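Murnton Robotics Club: Bench Guide
Section 4. Picking Up the Small Red Thing and Putting It in the Cup 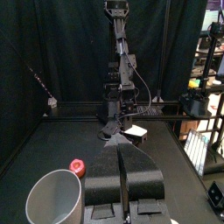 Fig. 4-1. Bench seen from the wrist camera, gripper nearly closed, cup at left, pinkish-red object just past the rim. The second arm is at the far side of the table.

Read Section 3 first. Those who skip it come back to it later, usually in a worse mood.

4.1 Before you power up

1. Sign the log. "Me" is not a name. Hanan Fakhoury has asked twice.
2. Stand the cup to the left of the gripper, mouth up.
3. Put the object on the tabletop beyond the cup, where the wrist camera can see it over the rim.
4. Check the cable on the far arm. It bows out a long way to one side, and it will find your sleeve.
5. Send both arms to park.

NOTE: The cup is translucent and the Purkau tracker has opinions about this. If it reports error 412 (no object), turn the cup slightly and try again before you rewrite anybody's code.

4.2 The pick

1. Load the Tonden profile and set speed to 15 percent. You may feel that you are ready for 35. Tatsuya Ichikawa felt ready for 35 in October, and we now keep spare fingertips.
2. Raise the gripper until the fingers clear the rim.
3. Open the fingers. Do this above the cup. Opening them beside it is how cups reach the floor.
4. Move right and forward until the gap between the fingers lines up with the object.
5. Lower, close, and wait for the grip light.
6. Lift straight up. Swooping is for the demo.
7. Move over the cup and open.

CAUTION: Both arms can reach the middle of the table. Run one at a time until your team has passed the two-arm check in Section 6. The software will not stop you from doing otherwise. It was written by members.

4.3 If it goes wrong

Fingers close on air: redo the wrist calibration (3.4). Blaming the object has been tried.

Cup moves when the gripper does: you are too close on the left. Back off and start again from step 2.

Arm freezes, code 3341: press stop, park by hand, restart the Nseir controller. Write the code in the log, with your name.

Revised Monday, May 25, 2020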